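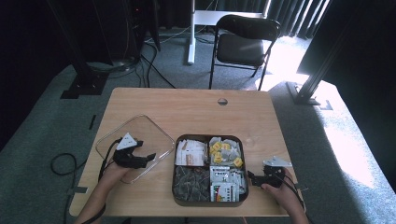
Rautiainen Field Easel, second version

Price: 3,745 kr, canvas clips included
In stock at our Rastham shop, ships in 2 days

I've sold easels for a long time and painted on most of them, and this is the one I keep taking outdoors myself. The first version was lovely but the center post slipped if you leaned on it (and I lean on it, I'm a scrubber with a hog bristle brush). The new one has a proper brass collar, and mine hasn't budged since October.

It holds a stretched canvas or a panel up to 80 cm tall, and it tips flat for watercolor. The legs go down on their own, so a slope is fine. Wind is another matter - hang your bag from the hook under the post, please, I've chased a wet landscape across a field and it picked up a lot of grass.

What you get

Beech easel, oiled, not varnished
2 canvas clips
Carrying strap
Small bottle of wood oil

The strap is a bit thin for my taste. I swapped mine for the padded one from Calberg, which fits the same rings.

Goes well with

Onetti linen panels, medium grain. I use these for portraits and for nearly everything else too!
Calberg padded strap, brown or gray
Rautiainen brush roll

Care

Wipe off oil paint the same day if you can. Give the wood a light coat of oil once a year and rub it down with 400 grit paper first if it feels rough. Don't oil the post where the collar grips.

Spare clips and wing nuts are always in the drawer at the shop, just ask or add a note to your order.

Page updated 28 July 2023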